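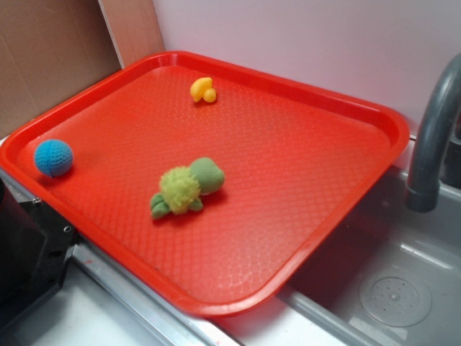
作業面の状態。編み地の青いボール、毛足の長い甲羅のカメ、黄色の小型品をトレーに載せた配置。トレー右側の角はシンク側に張り出している。

Obura卓上把持キット 導入前安全点検表(コメント付き)

対象:Celtden製 Obura 卓上把持キット(アーム本体、二指グリッパー、制御箱、固定カメラ、非常停止ボックス、付属ソフトウェア)
区分:貸出評価品
設置場所:Dredham 評価室 水回り模擬台
点検者:Tumaini Barasa
点検日:2026年10月15日
適用手順:Mistuvholm 卓上機器受入手順 第4版
判定記号:適=そのまま使用可/条=条件付きで使用可/否=是正まで使用不可/外=今回の対象外

本表は購入可否の判断資料を兼ねる。性能の優劣は別紙の評価票で扱い、本表では据付、停止、把持、清掃、文書の各項目を見る。条件付きの項目は、コメント欄の条件を満たした状態で運転すること。

A 据付と周辺

A-1 台座の固定
判定:適
コメント:付属クランプで天板に固定。手で水平方向に押し、台座の浮きと回転がないことを確認した。クランプの締付トルクは取扱説明書に記載がなく、代理店に照会中。回答が来るまでは始業時に手で増し締めを行う。

A-2 天板の平面度
判定:適
コメント:台座の接地範囲に段差なし。天板端の金属縁には台座を掛けないこと。

A-3 トレーの置き方
判定:条
コメント:トレーの角がシンク上に張り出す配置では、把持時の下向きの力で反対側が浮くおそれがある。張り出した側に物を置かない。張り出しを避けられる場合は天板内に収める。滑り止めシートはキットに含まれておらず、当室の備品を使用する。キットの標準構成に加えるよう要望を出した。

A-4 水栓、シンクとの干渉
判定:条
コメント:初期設定の動作範囲は直方体で指定する方式で、曲がった吐水管の形を表現できない。吐水管全体を包む大きめの禁止領域を設定して対応した。この設定ではシンク奥側に手先が届かなくなる。代理店の説明では形状データの読込みに対応予定とのことだが、時期は示されていない。現行版では上記の設定を解除しないこと。

A-5 背面の仕切り
判定:条
コメント:背面側の段ボールは視界の整理には足りるが、接触を受け止める強度はない。アームの動作範囲は段ボールの手前で止める。防護柵とみなした記載が代理店の提案書にあり、訂正を求めた。

A-6 電源と配線
判定:適
コメント:制御箱は天板下の棚に設置。電源線は作業面の反対側から引き出した。コネクタはねじ止め式で、軽く引いても抜けない。配線を天板上に渡さないこと。

A-7 水の飛散
判定:否
コメント:アーム、グリッパーとも防水等級の表示がない。シンク横で使う提案である以上、等級の明示か、飛散を防ぐカバーの供給が必要。是正までは給水元栓を閉じ、元栓に札を掛けた状態でのみ動作確認を行う。今回の点検もその状態で実施した。

B 停止と復帰

B-1 非常停止ボックスの位置
判定:適
コメント:操作者の利き手側、アームの最大到達範囲の外に置いた。ケーブル長には余裕がある。

B-2 非常停止の動作
判定:適
コメント:停止中、低速移動中、把持中の各状態で押下。いずれも駆動が切れ、ブレーキが掛かった。ボタンを戻しただけでは再起動しない。

B-3 把持中に停止した場合の保持
判定:条
コメント:駆動断でもグリッパーは閉じたまま保持する。落下は防げるが、指を挟んだ場合も開かない。手動解放レバーは手首の裏側にあり、アームの姿勢によっては手が入りにくい。運転者全員にレバーの位置を実機で示すこと。説明書の図だけでは分からない。

B-4 停電後の復帰
判定:適
コメント:通電しても自動では動かず、原点確認の画面で待機する。画面の文言は英語のみ。訳文を制御箱の横に掲示した。

B-5 保護停止のしきい値
判定:条
コメント:出荷時設定は「標準」。当室では「低」に変更した。変更後は、トレーの縁に指先が軽く触れた程度でも停止する。停止回数が増えるため、しきい値を戻したいという申し出が予想される。変更権限は管理者パスワードで保護し、運転者には渡さない。

B-6 通信断
判定:適
コメント:操作端末のケーブルを抜いて確認。動作途中でその場に停止した。再接続後に残りの動作を続けるかを尋ねる画面が出る。続行を選ばず、必ず待機位置へ戻してから再開する。

C 把持対象と把持動作

C-1 可搬質量
判定:適
コメント:仕様書の定格は473 g。評価用の軟質小物はいずれも定格に対して十分軽い。容器類を扱う場合は内容物を含めて秤量する。

C-2 毛足のある対象
判定:条
コメント:甲羅の毛足がグリッパーの指の隙間に入り、開放後も離れにくい例があった。アームを揺すって落とす動作は禁止する。待機位置へ戻し、停止を確認してから手で外す。指先カバー(別売)を付けると改善するとの説明だが、貸出品には付属していなかった。

C-3 編み地の対象
判定:条
コメント:編み目に指先の角が掛かることがある。角の面取りが浅い。糸のほつれを始業時に点検し、ほつれのある対象は使用しない。

C-4 小型の対象
判定:適
コメント:黄色の小型品は把持幅の下限に近いが、指先での保持に問題はなかった。トレーの縁に寄った位置では指が縁に当たるため、縁から離して置く。

C-5 対象どうしの間隔
判定:適
コメント:開いたグリッパーの外幅より広く取る。間隔を詰めた条件は購入後の評価項目とし、今回は実施していない。

C-6 トレー表面の反射
判定:条
コメント:底面の細かい凹凸が照明を拾い、光沢の強い部分で輪郭の検出が不安定になる。誤検出は空振りの原因であると同時に、指先をトレー底面に押し付ける原因にもなる。高さの下限を底面より上に設定すること。照明の角度を変えた場合は校正をやり直す。

C-7 連続動作
判定:適
コメント:取上げと戻しを101回連続で実施。保護停止は12回で、すべて記録に残っていた。記録を照合したところ、停止位置の多くはトレーの縁の近くだった。異音、緩み、制御箱の異常表示はなし。関節部の温度は測定していない。

D 固定カメラと表示

D-1 カメラの固定
判定:適
コメント:支柱のねじは緩み止め付き。支柱に物を掛けないこと。

D-2 視野の欠け
判定:条
コメント:シンク手前側の一部が視野に入らない。視野外でも動作指令は受け付けられる。動作範囲を視野内に限定する設定はあるが、出荷時は無効になっている。有効に変更済み。初期化を行うと無効に戻るため、初期化後は本項を再点検する。

D-3 動作予告
判定:否
コメント:自律動作の開始前に音も光も出ない。端末の画面には表示されるが、画面を見ていない者には伝わらない。ランプまたはブザーの外部出力が制御箱にないか照会した。対応策が示されるまで、自律動作は運転者の発声と監視者の応答の後に開始すること。単独での運転は不可。

D-4 映像の保存
判定:外
コメント:情報管理の手順で扱う。保存先を外部に設定しないことのみ確認した。

E 清掃と日常点検

E-1 指先の清掃
判定:条
コメント:説明書は乾いた布での拭取りのみを認めている。毛や糸が残りやすい構造であり、ピンセットを併用する。清掃は電源を切ってから行う。使用可能な薬剤の一覧を請求中。

E-2 トレーの清掃
判定:適
コメント:取り外して洗浄し、乾燥後に戻す。凹凸に洗剤が残ると滑りの条件が変わるので、すすぎを十分に行うこと。

E-3 始業点検の所要
判定:適
コメント:付属の始業点検票は項目が少なく、クランプと動作範囲の確認が抜けている。当室の票に差し替えた。旧票は破棄。

E-4 消耗品
判定:条
コメント:指先パッドの交換時期が「必要に応じて」とだけ書かれている。摩耗限度の寸法を示すよう求めた。限度が示されるまでは、表面に割れか剥がれが見えた時点で交換する。

F 文書と供給者対応

F-1 取扱説明書
判定:条
コメント:日本語版はあるが、禁止領域の設定手順が英語版より一つ古い画面に基づいている。設定作業は英語版を参照すること。

F-2 リスク評価書
判定:否
コメント:提出されたのは平らな机上での使用を前提とした評価書で、シンクに隣接する使用が含まれていない。提案書の用途と一致していない。今回の設置条件を含む改訂版の提出を購入の前提とする。

F-3 保守契約
判定:外
コメント:契約担当で確認。安全側の希望として、更新ソフトウェアを適用する前に変更内容が文書で届くことを条件に加えてほしい。6月に届いた更新では、保護停止の設定項目の名称が予告なく変わっていた。

F-4 返却時の扱い
判定:適
コメント:返送箱と固定具あり。輸送姿勢への移行手順も説明書どおりに実行できた。

総合判定:条件付き。A-7、D-3、F-2の是正が完了するまで、給水を伴う使用と単独運転を禁止する。評価目的の運転は、監視者を置き、本表の各条件を守る場合に限り認める。

点検後のコメント

運転担当
C-2の件、待機位置まで戻すと毛が引っ張られた状態で移動することになります。その場で停止して手で外すほうが対象の傷みは少ないと思いますが、どうでしょうか。

Barasa
その場での取外しは認めない。手首がトレーの上に残り、解放レバーに手が届かない姿勢になる場合がある。対象が傷んだときは交換でよい。

設備担当
A-3、トレーを少し回せば張り出しはなくせます。ただし水栓側の禁止領域に角が入ります。どちらを優先しますか。

Barasa
張り出しの解消を優先。禁止領域に入った角には物を置かない運用とする。領域の縮小は不可。

Celtden 窓口
外部出力について回答します。制御箱の背面に未使用の接点出力があり、動作開始信号の割当てが可能です。配線図と設定手順をお送りします。防水等級は社内で確認中です。

Barasa
配線図を受領後、D-3を再点検する。信号が動作の開始より前に出るかどうかが要点。開始と同時であれば判定は変わらない。A-7は引き続き否。

運転担当
E-4について、貸出品の指先パッドの片側に薄い筋があります。割れに当たりますか。

Barasa
爪を当てて段差を感じるなら割れとして扱う。予備品に交換し、外したパッドは捨てずに袋に入れて保管すること。代理店に送る。

シェア 12 コメント 7

関連項目
・卓上機器受入手順 第4版 変更点一覧
・Obura 指先カバー(別売)適合表
・Dredham 評価室 始業点検票 水回り模擬台用
・非常停止ボックスの置き場所について
・貸出評価品の返送手続き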